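Buy the boring bits first

Wilma Visser
01/08/2020
239 shares | 11 comments

I've sat through a fair few budget meetings in my time, and I can tell you the exact moment when a robot budget goes wrong. It's when somebody puts the brochure on the table. Up to then everyone has been perfectly sensible (what do we need, who'll run it, where will it live) and then out comes the glossy picture and we're all children in a toy shop. I include myself. I once argued for a quarter of an hour for a machine because I liked the way its shoulders moved!

So this is a column about money, and mostly about the money people forget. I help small care homes and guest houses plan what they spend on equipment, and for the last couple of years more and more of them have been asking me about robots. Proper two-armed ones that tidy up, fetch things and clear away cups. They've seen one at a trade show, or their cousin has, and they'd like to know if they can have one in by November.

My answer is usually "yes, if you'll let me ruin your spreadsheet first".

The spreadsheet they bring me nearly always has one big number in it. That's the machine. Under it there might be a line for delivery, and if I'm lucky a line for training, with a figure that someone has plainly made up in the car park. And that's it. One place I worked with, a guest house called Ondivell, had a budget with 2 lines in it. Two! I've seen longer budgets for a garden party.

What was missing? Well, spare gripper pads, for a start. They wear, and the replacements don't come free after the first year. A second charger, so that you aren't wheeling the thing back and forth across the building. Insurance, which your broker will need a week to think about and will then ring you up about twice. Somebody's hours. That last one is huge and it's never there, as if the robot were going to plan its own day and then write the handover note.

When Nathalie Kuipers and I went through the Ondivell plan line by line, the real first-year cost came out at almost double the price of the machine. Nathalie does their books and she went rather quiet. Then she asked a very good question: could they have seen that coming from the quotes? They had three, from Pikance, Kramer and Dristex, and the answer was no, they couldn't. All three priced the hardware to the penny and left everything else as "to be discussed". I don't even think that's sneaky. A supplier prices what a supplier sells. But if you compare three quotes that all leave out the same things, you'll come away feeling very thorough and you'll have learned next to nothing.

My other grumble is about what gets tested before the order is signed. Demonstrations are held in big bright rooms with a plain table and one red block on it. The block gets picked up, everybody claps, and I drink my coffee and wonder about the furniture. Your residents' lounge has furniture. It has chairs with legs that stick out where you don't expect them, shiny tabletops, patterned carpets, long curtains, and a plant somebody's very fond of. And the stuff that wants clearing away isn't a red block, it's whatever people have put down and walked off from.

I'd go as far as to say you shouldn't spend a penny until you've watched the thing work in a room you'd be happy to sit in yourself. Ask for a full hour. Ask for your own cups. If the supplier tells you it'll need a bigger room, or a plainer floor, then write down what that would cost you and add it to the machine, because you're the one who'll be paying for it.

Cups are my favourite test, by the way. They're dull, there are always more of them, and they end up everywhere, down by the table leg as often as on top. A bottle lying on its side is another good one. If I were writing a trial for a lounge I'd put both in, on a polished table with a sofa close behind it, and I'd want the low reach as well as the easy one.

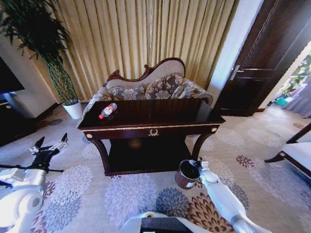

What I'd put in the budget

Start with the machine, fine, you have to. Then give the same amount of attention to everything round it. I ask people for a line each on parts, charging, insurance, repairs after the warranty, and staff time, and I ask for staff time in hours per week before anybody turns it into money. Hours are harder to fib about.

Next, a line for the room. Walk it with a tape measure. Ondivell spent 158 euros on moving two sockets and putting a door stop in, and it was the best value thing on the whole sheet, though it wasn't on the sheet until Nathalie put it there.

Then a line for changing your mind. I mean it! Put down what it'd cost to send the machine back after a season, or to lease for a year and stop. People hate this one. They say it looks as if we're planning to fail, and I say it looks as if we've bought things before. (Ask me about the bread slicer some time.) Kramer would quote for a lease once they were asked. Dristex wouldn't, and that told us something useful too.

And leave the brochure in your bag till the second meeting. Do the first one with a plain list of the jobs you want done, in the words your staff would use, with how often each one comes up. If clearing cups happens all day long and fetching parcels happens twice a month, you want to know that before you fall for the model with the clever parcel shelf.

I'm not against any of it. I like these machines, I'd have one at home if I could get it up the stairs, and I think a good many small places will be glad of one. I'd only like them still to be glad in the second year, when the pads want replacing and the person who knew how to restart it has moved to Spain.

Ondivell still hasn't signed, in case you were wondering. They've asked Pikance for a longer trial and a proper price for parts, and Nathalie has a new spreadsheet. It runs to two pages and she's very pleased with it.

Share this | 11 comments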